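## About Gemar

Gemar rents and repairs household appliances for people in short-term housing. We began in a single garage bay under the name Butico, run by Gediminas Krūmiņa, who had spent 9 years fixing washers for a hotel laundry. The name changed when we moved to the Vustura building, where we still are.

Most of our customers are students, traveling nurses and families between homes. They need a washer or a refrigerator for a few months and don't want to own one. We deliver it, hook it up, and take it back at the end of the lease. Repairs are included in the rental price.

We have 47 buildings under contract and 817 appliances out on rental. Another 335 are kept in the warehouse as replacements, so a broken unit can usually be swapped the next day. Parts that can be reused are cleaned, tested and put back on the shelf.

Peixoto, our sister shop, handles sales of used units. Anything sold there comes with a 90-day warranty. Stock is lowest in July, when leases turn over, so call ahead if you plan to come by then.

The counter opens at 8 a.m. and the phone is answered until 6 p.m. You can park behind the building and use the side door.
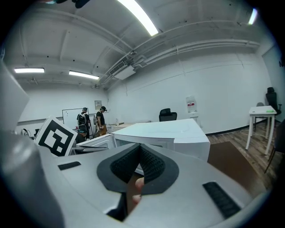 Rental customers can choose from several sizes, and we will measure your space before delivery if you ask. Units with a flat top, like the large white one in the middle of the room, are popular in small apartments where people want a spot to set things down. Colors other than white are available but may take longer to arrive. Delivery is free inside the city limits.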